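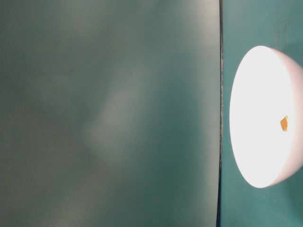
Home Opinion Food Letters Subscribe

The case against the twelve-piece place setting

By Naomi Khaemba

8 September 2025

A cousin of mine got married in December and registered for a dinner service. I went online to buy my share of it and found that the set came to 36 pieces, and that I could contribute a rimmed soup plate. I bought the soup plate. I have since eaten at her house four times and have not met it.

I don't blame her. The stores have done a good job of persuading people that a grown-up table needs a different dish for every kind of food. Pasta bowl, cereal bowl, dip bowl, salad plate, bread plate, and a thing called a coupe that I have had explained to me twice. Hanasham, the shop where she registered, sells what it calls a "complete beginning," and you can add to it. I would like to know what you add to something complete.

My own position is that one person needs one round plate, one bowl and one spoon, and that most of what gets sold on top of that is storage trouble. I hold this loosely. I own more than that myself, and some of it I like. But I have been paying attention to what comes out of my cupboard on an ordinary evening, and it is the same plain white plate and the same plain white bowl, washed and used again, while the good ones sit behind them.

The usual argument on the other side is that food looks better on the right dish. Behrouz Soltani, who edits this section and disagrees with me about most things, made it to me over lunch. He was eating soup out of a mug at the time. I pointed this out and he said that was different, it was a workday. Well, most days are workdays.

There is also the matter of color. For a few years now we have been told that white is cold and that we should be eating off speckled oatmeal stoneware, or something in a moody green glaze. Pinent had a whole window of it last time I walked past. I went in and picked up a bowl, and it weighed about as much as a small dog. Try carrying four of those to the table with soup in them. White has lasted because you can replace one broken piece without the new one looking like a guest at the wrong party, and I have yet to hear a good answer to that from the speckle people.

If you want color, get it from something small. A teal placemat, a bright pink spoon. They cost little, and when you get tired of them you can put them in a drawer without having to reorganize your kitchen. I bought a set of loud plastic spoons from Mushi for a nephew's visit and kept using them after he left. They don't clink – a bigger point in their favor than I would have guessed – and they don't scratch the bowl.

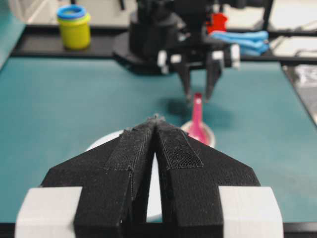

Do you need both a plate and a bowl for each person? I think so, even if you cut everything else, because a plate is hopeless for soup and a bowl is miserable for anything you have to cut with a knife.

The shallow "blate" that is meant to do both jobs doesn't convince me. I used one for a month. Peas were fine. A pork chop was like trying to saw wood in a sink. It also took up more of the dishwasher rack than a plate and a bowl together, and it held a puddle of gray water on top at the end of every cycle.

Matching is the other thing I have stopped believing in. A household catalog from Trumov came through my door with 743 items in its tableware section, and the introduction promised that they all "speak to each other." I don't want my dishes to speak to each other. I want them to stack. If I were buying for a first apartment I would take one bowl, set it inside another of the same kind, and see whether it sat level. Then I would do the same with the plates. I never see anyone in a store try this, and the displays are glued down in at least one place I know of, so maybe somebody would rather we didn't.

I expect letters. The last time I wrote about kitchens, on the subject of garlic presses, Behrouz gave me 1,000 words and then cut the part he owned one of. He has let me keep everything this time, apart from a paragraph on gravy boats, which I still think was fair.

My cousin has asked what I want for my birthday. I told her a bowl, white, medium. She has sent me a link to a set of six.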